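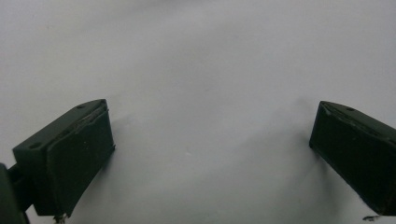
Wrist view, fingers open, nothing held. Plain pale background.

Tracking drops out over blank surfaces - filter or front end?

kelpgauge
Posted 27/06/2022

Frame attached. I'm running the Skarberg visual-inertial tracker on the hand-held gripper and losing pose whenever the view goes like this one. Over a cluttered bench it is fine. Over a plain surface the feature count drops to almost nothing, and what is left sits on the fingers: the round holes in the top faces, the outline against the background, a few pale flecks along the edge of the left pad.

Those points don't move in the camera image, so the tracker decides the camera has stopped. The IMU disagrees, the filter inflates the accelerometer bias to cover the difference, and when texture comes back the pose is offset by 40 mm. It never recovers unless there is a loop closure.

Settings are default except max features, which I raised from 80. It made no difference.

Would you fix this in the filter or in the front end?

Stennet_R
Front end. Mask the fingers. You are feeding it landmarks rigidly attached to the camera and it is drawing the correct conclusion from them.

kelpgauge
There is a mask, a polygon for each finger. It was drawn with the gripper closed and I haven't touched it. I suppose with the jaws this wide it covers a lot of empty background and not much finger.

Stennet_R
Then that is your bug. The mask has to be a function of jaw width. You have the width on a topic already, so project the finger model through the camera intrinsics and rasterise it every frame. It costs next to nothing at that resolution.

ovalbore
I'd disagree that the mask is the bug. Mask perfectly and look at what remains in that image: a smooth pale area with some soft shadow in it. A corner detector will return zero points, or it will lower its threshold and return noise. The mask takes away wrong constraints. It doesn't supply any right ones.

What you need is a proper degraded mode. When inlier count falls below a limit, stop the visual update, freeze the bias estimates and propagate on IMU only. Good for 2 seconds on a decent unit, less on a cheap one.

Stennet_R
No argument about the degraded mode, but it won't trigger while the holes are being counted as healthy inliers. They are fixed in the image and track beautifully. The order matters: mask first, then the count means something.

ovalbore
Agreed on the order.

tamsin_dw
The shadows will catch you as well. There's a soft grey band to the left of the right finger and another beside the left one. If the light is fixed and the hand moves, a shadow edge moves with neither the camera nor the surface. I dilate the mask by 17 pixels, which deals with the darkest part next to the finger and leaves the rest. Diffuse ones like these probably won't give you corners anyway, but a direct photometric method would be upset by them.

kelpgauge
Skarberg is feature-based, so I'll leave shadows for later. Dilation is easy to add though.

Beat Marti
We had the same fault at Zetcombe with the Dredetwood front end. Two points from that.

First, check the timestamp on the jaw width. Ours lagged the image by a couple of frames, and during a fast close the projected mask trailed behind the real finger, which let the leading edge through. Interpolate the width to the image time.

Second, small debris. In your frame there is a bit with a pale tip at the bottom edge below the left pad and a thin dark sliver near the tip of the right finger. I can't say from one frame whether either is on the finger or on the surface. If on the finger, it is one more point moving with the camera, just outside the model outline. Dilation may cover it.

ovalbore
Or keep them as candidates and let the filter decide. Gate each point against IMU-predicted motion. Points on the surface pass, points on the gripper fail, no geometry needed.

Stennet_R
Only if the hand is moving enough for the two predictions to separate. At low speed both hypotheses fit and the gate passes everything. You also need a trusted bias, which is the state being corrupted.

ovalbore
True at low speed. I'd still run it behind the mask as a second check.

kelpgauge
Plan so far: projected mask from interpolated jaw width, dilated, then inlier threshold, then IMU-only with biases frozen. I'll leave the gate off for the first run so I can tell which change did what.

tamsin_dw
Log the inlier count before and after the mask, both. Otherwise you'll be guessing at the threshold.

kelpgauge
Will do. The logger only writes the post-mask count at present, so that goes in first. Replay of the old bags should be done in July.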